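Plukura fruit growers open a shared cold store before the citrus season

Sep 19, 2019

Small fruit growers in the Plukura valley have now a cold store of their own. The building, which stands beside the old weighing station on the Rolum road, was opened this week and can hold the harvest of 16 member farms. Until now the growers had to sell their fruit on the same day it was picked, or pay for space in the port warehouses, 70 kilometers away.

The cooperative was started four years ago, when a number of families decided to stop selling alone to the traders who come with trucks in the picking season. Most of the members grow small citrus, mainly kumquats and mandarins, and many of them also plant tomatoes between the rows while the trees are young. The farms are small, and for several of them this is the only income of the household.

"A trader knows when your fruit is already in the crate," said one of the founding members, whose orchard lies above the village of Samus. "He looks at the sky, he looks at the crate, and then he says his price. Last year I took the price three times and I was angry three times."

In the new building the fruit can stay for several weeks. There are two rooms, a larger one for citrus and a smaller one for everything else. The tomatoes need a warmer room than the citrus, and the first plan, with only one room, was changed after the members complained about it at a meeting in spring. The change made the work longer and the opening was moved from June to September. 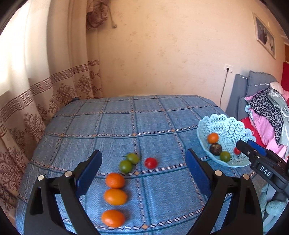 Hadiza Akpan

Members pay a fee for each crate and each week. The fee is the same for all, also for those who bring only a few crates, and this point was discussed for a long time. The bigger farms wanted a lower price for large amounts. In the end the vote went against them, but they received another thing they had asked for: a fixed number of places which they can reserve before the picking begins.

The store has space for 600 crates. The members expect that it will be full only in the strongest weeks of the winter, when the kumquats and the late mandarins come at the same time. In the quiet months the smaller room will be rented to a flower seller from Rolum, and the money will go to the repair of the loading ramp.

Not everybody in the valley is satisfied. Some growers on the other side of the river, in So, say that the road to the building is bad after rain and that a second place closer to them would be more useful. The bridge has been closed for heavy trucks since last winter, so they must go the long way around with every load. The cooperative answers that it has no money for a second building at this time, but it has offered to send its own truck across the small ford on two mornings of the week, if the water is low enough.

There is also the question of electricity. The power in the valley stops sometimes for an hour or more, mostly in the evening. A generator was bought second-hand and stands behind the building – the neighbors have already asked for a wall against the noise. The wall should be ready before the end of the year.

The buyers seem to be interested. A jam maker in Rolum has agreed to take kumquats every week through the winter, in smaller amounts than before but at a fixed price. For the jam maker it is easier in this way, as the kitchen there is small and could never cook a whole truck of fruit at once. Two hotels on the coast have asked for mixed boxes with kumquats and cherry tomatoes, and the cooperative wants to try this with a small number of boxes first.

For the families the first change will be in the daily work. Until now the picking began before sunrise and everything had to be sorted, packed and carried down to the road by noon. With the cold store it will be possible to pick in the afternoon as well, and to sort the fruit on the next day. One grower said that her children, who help after school, are the happiest about it. Another was more careful and said he wants to see one full winter first, with the bills, before he says anything good.

The first crates of the new season are expected in October, if the weather stays dry. Growers who are not yet members can still join and use the store this winter, but they have to pay the entry fee before they bring their first load. The office is in the front part of the building and is open every morning except Sunday.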